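By the time Jummai got in I'd been staring at the same log for so long that the numbers had started to look like knitting. She put a tea down by my elbow (milk in first, the monster) and asked how Pretar was getting on.

Pretar was our planner, and Pretar was sulking. Give it a plain reach and it was lovely, smooth as you like. Ask it to turn the wrist on the way and it would stop dead, think for nearly 19 seconds, then take the long way round like my nan avoiding the ring road.

"It's the markers," I said. "When one goes side-on the pose flips, and the poor thing thinks its hand's on backwards."

"You said that on Friday."

"I was right on Friday!"

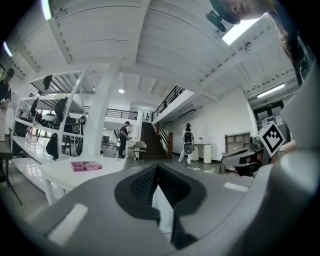 So we went through the replays, the two of us squashed up at one screen, nudging along a step at a time. Step 6, fine. Step 9, fine. Then the little arrow on the plot swung clean over and back again, quick as a blink, and Jummai grabbed my sleeve so hard the tea went everywhere.

I wrote the check while she hunted for a cloth. Four lines, that's all, just telling it to ignore any turn no real wrist could make. Then I set 1000 runs going and we sat there, not talking, watching the bar crawl.

"If this works," she said, "you're telling Wycliffe he owes us lunch."

"And if it doesn't?"

"Then you're telling him that as well."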